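About Rilis

Hello, and come on in! I run Rilis, a very small company that packs snack boxes and mails them to people who miss the snacks they grew up with (or who never had them and would like to find out what all the fuss is about). If you've landed on this page you probably want to know who is on the other end of your order, so let me tell you, and you can skip to the bottom if all you need is the shipping part.

I started Rilis because of a cousin at college. She had moved to Lillau for school, five hours from the nearest decent Chinese grocery, and every phone call we had turned into a list. Rice crackers, the spicy strips, the hard candies our aunt used to keep in her coat pocket. So I got an old box from the pantry, filled it until the flaps wouldn't close, took half of it out again, taped it up and sent it. She called me the night it arrived and I could hear her roommates going through the bag of crackers in the background. Two of them asked for a box of their own. Then one of their mothers did. By December I was sending 41 boxes out of my spare bedroom and I had stopped being able to find my own shoes.

That first winter taught me most of what I know about packing. I'd always thought the trick was to fit in as much as possible, and I packed like I was stuffing a suitcase, everything pushed down flat. Crackers don't like that. Neither do the thin wafer rolls, which came out at the other end as a sort of sweet sand (my cousin ate them with a spoon and said they were great, but she's family). These days I stand the tall bags up along the back, let the puffy ones lean on each other and tuck the noodles and other long things down the sides. The air in the bags does a lot of the cushioning for you if you let it!

I also learned to pack on something soft. I know that real warehouses have steel tables at the right height and I have one now too, over at the unit on Parsons Street. But I still lay out any new box on a bed first, and so does almost everybody who helps me. You can spread the bags all over the quilt, look at them together, swap two of them, sit down next to them and have a think. If something rolls, it doesn't roll far. I do all of my best choosing that way, usually in socks, usually with the radio on, and usually later in the evening than I planned.

Then there are the boxes. We reuse cartons, and we have from day one. Milk cartons are my favorite by a mile, I mean the outer cardboard cases that the milk comes packed in, because they're sturdy and a good size for a mixed load of snacks. Ours come from neighbors, from a bakery down the street and from a grocery that saves them for me behind the back door. I like that they're printed all over. A plain brown box is fine, but a box with flowers and a blue sky on it looks like somebody sent you a present. If the flaps are too far gone to close properly, the carton stays home and becomes a snack bin, and I have quite a few of those by now.

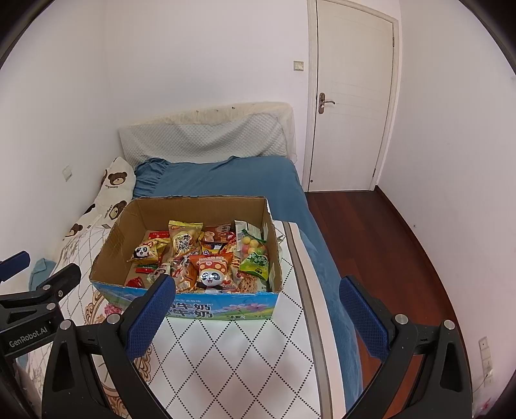 Please don't ever switch to plain boxes, one of our customers wrote to me after her second order, because her kids keep the printed cartons and her youngest has been running a grocery store out of them in the hallway. She went on to say that the store's prices are outrageous and she'd had to pay for her own crackers twice. I wrote back that we had no plans to switch, and I've kept her note taped up over the packing table.

So what goes in? It depends on which box you pick, and it depends a bit on the week as well. The Vevcombe is our everyday mix, and it's what I'd tell you to start with. It has 8 different things in it, always a balance of salty and sweet, always one thing that's a little bit spicy (I mark that one with a sticker, so no surprises) and always some hard candy for the bottom of your bag. The big mix is for sharing, for dorm floors and offices and grandparents who say they don't snack. There's also a build-your-own, where you send me a list and I do my very best with it. I love those lists. People write them the way you'd write to a relative. "The crunchy one with the bear, or maybe it was a dog, in a red bag, my grandmother bought it at the train station." I have spent whole evenings on a single line like that, and I've found more of them than you'd think.

A word about packaging, because I get asked. Yes, I do choose things partly by the bag. I try everything before it goes in a box and I won't send out something that tastes of cardboard no matter how cute it is, but if two kinds of cracker are equally good and one has a cartoon animal on the front, I'm going to pick the animal. I'm a grown woman and I've made my peace with this. Kids go straight for those, and so do their parents once the kids are in bed.

I should say something about allergies too. Every box comes with a printed sheet listing what's inside in English, with the ingredients translated line by line. I do those translations myself and have a second person check them against the bag. A lot of our snacks have peanuts, sesame, soy, wheat or shellfish in them, and they're all packed in the same room, so if you have a serious allergy please write to me before you order. I would much sooner talk you out of a box than send you one that worries you. If it's just that you hate seaweed, put that in the notes and I'll leave it out, no hard feelings.

We're still small. It's me, two part-time packers in the busy months, and my mother, who isn't on the payroll and has opinions about everything. She thinks we put in too much candy. She also thinks that nobody under thirty knows how to fold a plastic bag, and she has shown all of us how to do it (into a little triangle, if you were wondering). We moved most of the stock out of my house last year and into the Parsons Street unit, which is 600 square feet with one good window and a heater that knocks. Last year we sent out 516 boxes from there, which I realize is a slow morning for some companies, but I taped a lot of those shut with my own hands and I'm proud of every one.

People sometimes ask if they can come by and shop. The unit isn't really a store, but on Saturday mornings I open the door and put out the snack bins, and you're welcome to dig through them and fill a bag. Bring your own bag if you can. Bring a milk case if you have one lying around and I'll trade you a packet of something for it! Parking is easiest around the back, next to the tire place.

Now the practical part. I pack on Tuesdays and Wednesdays, and everything goes out by Thursday so that it doesn't sit in a depot over the weekend. Chocolate doesn't ship in July or August, I've tried, it was sad. If a bag arrives popped or something is crushed beyond enjoying, send me a quick picture and I'll put a replacement in the mail with the next batch. You don't need to send the crumbs back. And if you're ordering a box for somebody else, tell me a little about them in the notes. Are they homesick, are they studying for finals, do they have braces? It does change what I put in, and I'll happily write a card for you by hand if you give me the words.

If you've got a question that I haven't answered here, use the contact form. It comes straight to my phone, and I usually answer in the evening once the packing's done. I'm also always looking for suggestions, so if there's a snack you haven't seen since you were nine years old, tell me what the bag looked like and I'll start looking.

Page last updated 02/02/2019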